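Chapter 4
Offer and Acceptance

In this chapter you will learn
how an offer is different from an invitation to make an offer
when an acceptance takes effect, and what happens if it arrives too late
what a counter-offer does to the offer that came before it
how the courts look at two firms which each send their own printed terms

Before you start, please read again the last part of Chapter 3, on the intention to be bound. The present chapter takes for granted that the parties have this intention. The question is now a smaller one, but it causes more work for lawyers: did the two sides agree on the same thing, and at which moment?

4.1 The sale of the Nina

We begin with a short problem. It will come back several times, so it is worth the trouble to read it slowly.

Gresumeck is a small company which repairs and sells boats in the harbour of Leltholm. In December it puts a notice in the window of its office: "Motor boat Nina, good condition, 2,053 pounds." A firm with the name of Prorton, which takes visitors along the coast in summer, reads the notice. At nine in the morning it writes by email: "We take the Nina for the price in your window." Gresumeck does not answer. At noon it sells the boat to another buyer, who stands in the office with the money.

Prorton is angry, and it is easy to understand the anger. It saw a price, it said yes to the price, and it believes that it has bought a boat. Has it?

Most students answer yes when they meet the problem for the first time. In English law the usual answer is no. The notice in the window was probably not an offer at all. It was what the older books call an invitation to treat, that is, an invitation to other people to begin to bargain. The first offer in our story was made by Prorton in its email, and Gresumeck was free to accept it, to refuse it or to leave it without an answer.

4.2 Why the difference matters

An offer is a statement of the terms on which a person is ready to be bound, made in such a way that the other side only has to say yes. When the yes is given, there is a contract. The person who made the offer cannot ask for one more day to think.

An invitation to treat has less weight. It says: I am interested, come and talk to me. The price on a shelf, the goods in a shop window and most advertisements belong to this group. The reason that is commonly given is a practical one. A seller has a limited stock, and if every notice was an offer, the seller would be bound to every person who answered it, also when there was only one boat.

You should be careful with the word "most". An advertisement can be an offer if it is clear enough and if it shows that the advertiser wishes to be bound without further talk. A promise of a reward is the usual case. If Gresumeck had hung up a paper with the words "we will pay 46 pounds to the person who brings back our lost anchor", a person who knew of the paper and brought back the anchor could claim the money. No further discussion would be needed, and none would be expected.

The name which the parties themselves use is not decisive. A letter with the title "Offer" may be only an invitation, and a letter with the title "Some thoughts on price" may be an offer. The court asks how a reasonable person in the position of the receiver would have understood it. What the writer secretly had in his mind is normally of no importance – a rule which students find hard, and clients find harder.

4.3 The simple purchases of every day

We make contracts on most days of our life without a lawyer and without paper. We buy bread, we get on a bus, we order something for the kitchen. In a self-service shop the customer takes the goods from the shelf, and this is not yet acceptance. It is the customer who makes the offer, at the till, and the shop which accepts it there. Until that moment the customer may put the packet back, and the shop may say that it does not wish to sell.

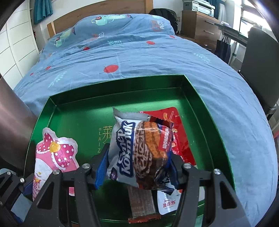
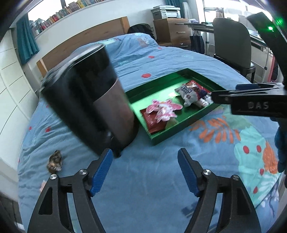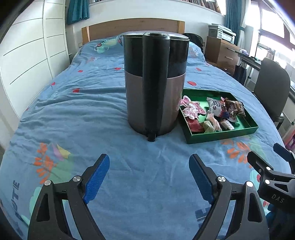

But if the shop may still refuse at the till, asked one student in an evening class, "what is the price on the shelf good for?" The question is a fair one. The student went on to say that a customer who has walked through the whole shop with a basket has relied on the prices, and that it seems unjust if the cashier can then ask for more.

Two things can be said in reply. First, the law of contract is not the only law which protects the customer. There are separate rules against misleading prices, and a trader who shows one price and regularly asks for another may break them, even when no contract has been made. Second, the rule works in both directions. If the shelf was an offer and the hand of the customer was the acceptance, a customer who changed his mind between the shelf and the till would be in breach of contract. Few customers would thank us for such a rule.

4.4 Acceptance must fit the offer

An acceptance is a final agreement to the terms of the offer. It has to be complete. If the answer adds something, or takes something away, it is as a rule no acceptance but a counter-offer, and a counter-offer destroys the offer which came before.

Let us change our problem. Suppose that Gresumeck writes to Prorton: "We offer you the Nina for 2,053 pounds." Prorton answers: "Agreed, if you paint her first." Gresumeck refuses to paint. Prorton then writes: "Very well, we take her without paint." There is still no contract. By asking for the paint Prorton has put an end to the offer of Gresumeck, and its last message is a new offer, made by Prorton, which Gresumeck may accept or refuse as it likes.

It would be different if Prorton had only asked a question, for example "Would it be possible to have her painted?" A request for information leaves the offer alive. In practice the line between a question and a counter-offer is thin, and it often depends on a few words which were written in a hurry. When you advise a client who is still bargaining, look at these words before you look at anything else.

4.5 The moment of acceptance

The general rule is that acceptance must be communicated. It takes effect when it reaches the person who made the offer. Silence is normally not acceptance, and the one who makes the offer cannot turn it into acceptance by writing "if I hear nothing, I will regard the boat as sold to you".

For a letter sent by post there is an old exception. Where it was reasonable to use the post, the acceptance takes effect already when the letter is posted, and this is so even if it comes late or is lost on the way. The exception covers only acceptance. A letter which withdraws an offer must arrive before it has any effect. The exception can also be excluded by the terms of the offer, and careful firms do exclude it.

With email the position is less settled than one would expect. The courts have tended to treat quick forms of communication under the general rule, so that the message must arrive. What "arrive" means for an email which is sent at four in the morning to an office that opens at nine is discussed in section 4.8.

An offer may also say how long it stays open. "This offer is open for up to 16 days" means that it ends by itself when the time has passed. It does not mean that it cannot be withdrawn earlier. A promise to keep an offer open is, like other promises, binding only if something was given in return for it or if it was made by deed.

Questions for discussion

1. Gresumeck changes the notice in its window to: "Motor boat Nina, 2,053 pounds, to the first person who comes into the office with the money." Is the answer to the problem in section 4.1 still the same?

2. Gresumeck makes Prorton an offer by letter. Prorton posts its acceptance in the morning and sends an email in the afternoon: "Please ignore our letter, we do not want the boat." The email arrives first. Advise Gresumeck.

3. Look again at the anchor in section 4.2. The finder brings it back without having seen the paper, and reads the paper only when leaving the office. Can the finder claim the 46 pounds?

The next section turns to the offer which is made to a group of people, and to the ways in which it can be withdrawn.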